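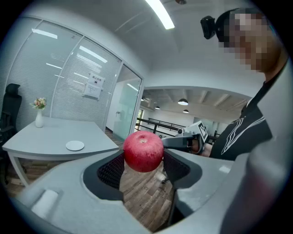 Red apple, stem cavity uppermost.

Datasets > Fruit storage > Hitholm

Hitholm Apple Storage Records

README for the combined release

Summary

The Hitholm set holds storage records for dessert and cooking apples kept in ambient and refrigerated stores. Each record follows one tray from intake to disposal and gives weight loss, firmness, soluble solids and a code for any visible disorder. There are 297 trays and nearly 900 inspection rows. The files are plain CSV, UTF-8, with a comma as the separator and a full stop as the decimal mark.

The release replaces the separate files previously issued under the name Zorklow. Tray identifiers have been kept, so earlier work can be matched to this version without a lookup table. Row order has changed and should not be relied on.

Files

trays.csv – one row per tray. Cultivar, orchard block, store, shelf position and intake weight.

inspections.csv – one row per tray per inspection. Joins to trays.csv on tray_id.

stores.csv – one row per store. Construction, floor type, ventilation and cooling.

disorders.txt – the list of disorder codes with short definitions.

Stores

Hitholm has an earth-floored shed with louvred vents and a small cold room. The shed is not cooled. Its temperature follows the weather with a lag that depends on how full it is, and the logger sits on the north wall at shelf height. Trays near the door are warmer in autumn and colder after Christmas than the logger suggests. The column shelf_pos allows door trays to be left out.

The cold room was run on one setting for the whole period. Defrost cycles show as short peaks in the raw logger data and have been left in. Relative humidity in the cold room is held back from this release for the early part of the season – the sensor was reading against the evaporator and had to be moved.

Trays from the Rustilard block went to the shed only. Any comparison of stores should leave that block out, or it will mix the effect of the block with the effect of the store.

Fields in inspections.csv

tray_id: text. Matches trays.csv.

day_in_store: integer, counted from intake. Intake is day zero.

weight_g: net tray weight in grams. Tare has been subtracted.

n_removed_g: weight of fruit taken out at that inspection, for rot or for destructive testing. Add this back before working out weight loss. The name is a leftover from an older layout and the field has never held a count.

firmness: mean penetrometer reading in newtons, taken on two opposite pared faces. Blank if no fruit was tested.

brix: soluble solids by hand refractometer, corrected for temperature.

disorder: code from disorders.txt. Only the main disorder is given. A tray with both bitter pit and scald carries whichever affected more fruit.

note: free text, unedited apart from the removal of initials.

Methods

Fruit was picked dry, held overnight under cover and trayed the next morning without washing or wiping. Fruit with broken skin, missing stalks or visible codling moth entry was rejected at intake. Trays were lined with newsprint in the shed and left unlined in the cold room. Weighing was done at 9 in the morning, before the doors were opened for general use.

Inspections fell on a Sunday where possible. Gaps in the series are missed visits and have not been filled by interpolation. Firmness readings come from a single Derkach bench penetrometer fitted with the standard apple plunger. It was checked against a reference weight at the start and end of the season, and the drift was too small to correct.

Known problems

For 80 rows the refractometer correction was applied twice. These have been recalculated from the paper sheets and are marked "recalc" in the note field.

Shelf positions in the shed were renumbered in November. All positions here use the later scheme.

Watercore was not coded separately until midwinter. Earlier cases are under "other", usually with a remark in the note field.

Cultivar names are as written on the tray labels. Synonyms have not been merged, and at least one label is likely to be a local name for a sport of a better-known variety.

Suitable uses

The data suit work on weight loss and softening in small stores without controlled atmosphere. They do not support estimates of rot incidence per fruit, as the number of apples in a tray was not recorded.

Licence

Free to reuse with attribution to the Hitholm Apple Storage Records. Corrections should quote tray_id and day_in_store.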